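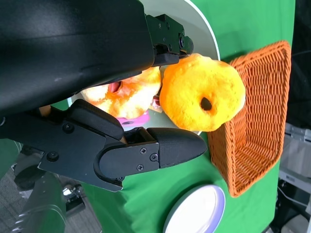

Page last changed: February 2018

About Gruvitz

Gruvitz is a shared workshop in Puvomia for people who build machines with moving parts. We have 43 members. Most have day jobs in something else. The workshop is one long room with benches, a small metal lathe, two 3D printers, a drill press and an electronics corner with its own fused supply.

The room was set up by Hedvika Hájek, who had been building a robot arm in her kitchen and needed the table back. She paid the first year of rent herself. After that the members took over the lease, and the arm stayed. It is now called Skalell and it is the one project the whole workshop has in common.

The Skalell arm

Skalell is a bench arm with a two-finger gripper. The fingers are built from black jointed links held together with small Phillips-head screws. We chose screws over rivets so that any member can take a finger apart with one screwdriver and put it back the same evening. The upper and lower tips differ in shape: the upper one is squared and the lower one is rounded and tapered. A squared tip gives more contact on the top of an object. A tapered one gets under the edge of things lying on a plate.

A small camera is mounted at the wrist. It sees the fingers and whatever is near them, and very little else. That view is the one we use for most of the software work. The wrist housing takes up a large part of it, which we have learned to live with. An earlier bracket put the camera farther out to the side and the cable caught on the arm every time the wrist turned.

The motor drivers were bought second-hand from Çetinkaya, a machine repair shop two streets away that also lets us use its bandsaw. The controller board is our own layout, now on its fourth version. Version three had the power and signal connectors close enough together to be swapped, and they were.

What we test it on

Our standard test is table clearing. The arm works over a table covered with a green cloth, with white plates, a wicker basket and doughnuts. The green gives good separation from the pale and orange objects. A doughnut is an awkward shape for two fingers. It can be taken across the full width or by one side of the ring, and the software has to commit to one of these before the fingers close. Two doughnuts side by side on one plate are harder, as the lower finger has to come in without pushing the neighbor.

Results go in a paper log next to the bench and are typed up at the end of the month. The current gripper has 3230 logged attempts on it. Of those, 3207 ended with the gripper and the table both in working order, and the other 23 are described individually in the back of the log. Most were loose screws. We now use thread locker on the finger joints and check them after every 100 attempts.

How the work is organized

There are three groups. Mechanics looks after the arm, the gripper and the spare parts shelf. Electronics looks after the board, the wiring and the emergency stop. Software looks after the rest and gets blamed for most of it. You can belong to more than one group. Changes to the gripper are written on the sheet by the door before they are made — part, reason, initials — and the old part goes in a labeled bag until the new one has been through a full round of tests.

Nobody runs the arm alone in the room. The emergency stop is tested at the start of each session, with the arm moving. Long hair is tied back, and sleeves are kept clear of the elbow joint.

Members' own projects

Skalell takes up one end of the room. The remaining benches are for private work, booked by the half day on the wall calendar. Current projects include a curtain opener, a plotter that draws on wood, a seed sorter and a second, smaller arm that uses the same finger links as Skalell. Drawings for the links are in the shared folder. Please use the newest set. The older one has a hinge hole that is too tight for the bolt.

Joining

You do not need to know robotics. You should be able to use hand tools safely or be willing to learn. New members spend their first two sessions with someone from mechanics, taking a finger assembly apart and rebuilding it. After that you get a key code and a shelf.

We hold an open evening every October and will show visitors around at other times if asked. Messages sent through the contact form go to Hedvika, who reads them on weekends. For deliveries, use the yard entrance and ring twice. The front bell does not work.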